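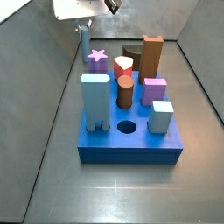 Figure 6. Shape-sorting board with blocks standing upright; the round hole toward the front is empty.

Last updated 15 July 2023

5.2 Complaint handling after the tariff notice

The most exciting result in our data concerns how quickly small operators changed their habits once the regulator began publishing complaint counts by company. Before the February notice, a Midari customer who was billed for a dropped call had to visit a branch in person, often with a printed statement. Afterward, both Midari and Flandico opened free short codes, and the records we obtained show people using them right away, even in Kilmont, where mobile coverage is still patchy.

We coded 3000 complaints by hand. Billing disputes were the largest group, followed by failed top-ups and then by unwanted text subscriptions. It was a real pleasure to find how detailed many of these messages are! Customers gave times, balances and the wording of the texts they had received, and 154 of them went on to suggest a fix. Macedo's earlier survey treated such messages as noise. We read them as a rich source on how people think a phone company should behave – and we would love to see other regulators open their files in the same way.

Deligiannis, the largest of the operators, kept its old process for five more months. Its complaint totals look low for that period, but we caution against reading this as good service. Edivaldo Macedo kindly shared his interview notes from the same months, and they describe long waits at branch counters. Section 5.3 takes up the refund records.

Shares: 6 | Comments: 5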